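Week 6 handout: Sizing up a gripper kit before you buy it

Notes to go with Sunday's catch-up session. If you missed it, read this before you touch the bench, and bring your questions to me or to Agathe Carré, who is running the lab hours until December.

The kit we're looking at this week is the Skeretti two-finger kit. You get a pair of fingers, a small wrist camera, the mounting plate and a year of the software. It lists at 366 for schools (317 if you already own the plate from their older set, so check the drawer first!). I've had it for one term now and I like it quite a bit, but I have my gripes, and I'd like you to find your own before you read the list at the end.

Why cables?

Every sales video shows a gripper picking up a block. Blocks are easy, folks. A block stays the same shape when you squeeze it. A cable bends, slides, springs open and hooks itself on things, and half the time the plug weighs more than the part you grabbed. So our test job is sorting cords into bins, which is close to what the people at Drondville wanted when they asked us to look at kits in the first place.

Have a good look at the fingers. The inner edges are notched in a V, and the idea is that a round cord settles into the notch when the fingers close. On a thin cord that works nicely. On a fat coil you have to decide whether you want the whole bundle or only a few loops of it, and that's a choice you make in your script, so don't wait for the kit to make it for you. On our pale butcher-block top, the teal braided cord is a gift to any color-based picker. The cream coils are much closer to the wood, and those are the ones I want you to worry about. Then there's the little lamp with the round bulb, right behind the teal cord. Plan your approach so you don't sweep it off its base.
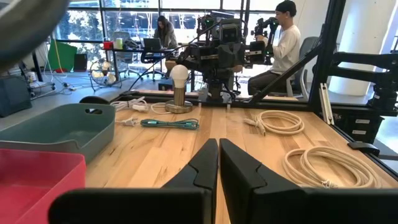 What to try in your lab slot

Start with the teal cord and the factory settings. Write down what you get, even if it's ugly. Then move on to a cream coil and change one thing at a time: grip width first, then approach angle, then speed. Each group gets 23 tries, and yes, I want all of them in the log, including the ones where you grabbed air.

My gripes so far

The setup guide is 11 pages and the part on camera alignment is two lines long. Use my sheet for that step. The fingers also block a good bit of the lower part of the wrist view, so a cord can slip out of sight just as you close on it. Flonville sells a slimmer pair that fits the same plate, and Lâm has promised us a loaner set, so we may get to compare.

For next time: half a page on whether you'd spend the money, with your log attached. Pick a side, please!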